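The clothes swap at the Villca drinks shop comes back on Friday, and everyone who enjoyed the last one will be glad to hear that the folding tables are staying put for it, right beside the bottle shelves where there is plenty of light and room to chat while you sort.
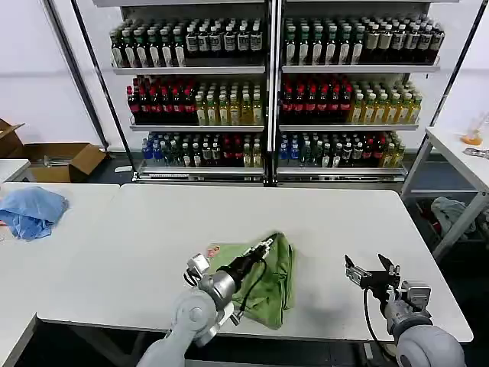
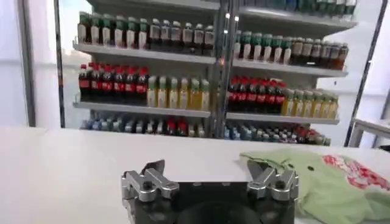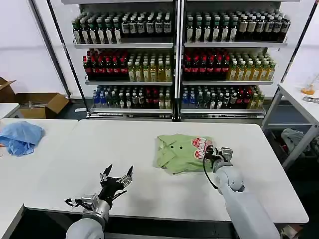
Doors open at 9 in the morning, and the rules are the same friendly ones as before: bring up to two bags of clean clothes, take home whatever you fancy, and leave a pound or so in the tin if you can manage it (the money goes to the Skelten playground fund, which now stands at £3156 and is creeping along nicely!). Shirts are always the first to go, so if something like the pale green one with the collar and the red-and-white print in the last picture is more your style than a plain jumper, do come early. Please fold what you bring, if you have a minute, as a heap on a white table takes far longer to look through than a tidy pile. Rutano, the bakery next door, is sending over buns, and with 1000 leaflets already through letterboxes it would be wise to expect a queue. Anything left at closing time goes to the Stalico charity shop.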